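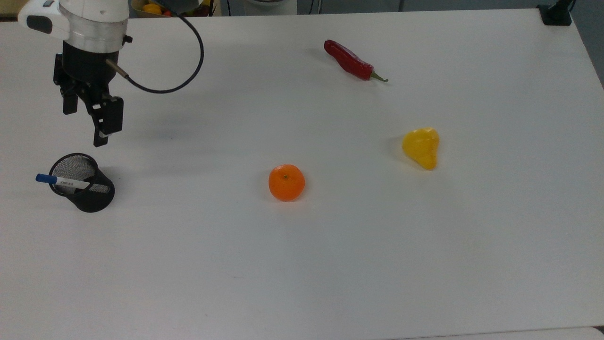

The club's robot arm, with an orange, a pear and a chili pepper to sort.

Can a robot put away the groceries?

Some kids in the Fondthorpe robot club say yes. Let's not believe them too quickly.

Their project is called Surow. The job sounds easy. Pick up the food, leave the pen holder alone. You could do that when you were two! A robot has to be taught what "food" even means, and it learns from pictures. The club fed it 2,457 of them.

So is it smart now? Hmm. Ask what happens when you give it something it never saw in those pictures, like a kiwi. Rajkumari Shakya tried that. The arm stopped in mid-air and stayed there until she pressed reset.

In March the club ran 414 tries and wrote down every one. The robot got the right thing 333 times. That sounds like a lot, until you think about the other tries. Would you want a helper who dropped your lunch that often?

Milagros Campos, who coaches the club, likes it when kids ask rude questions about robots. Here are some good ones to use the next time you see a robot video:

How many times did they try before it worked?
Was a person steering it?
Did anyone move the table?

The club is working on round fruit next. Oranges roll when a finger bumps them, and the arm doesn't chase.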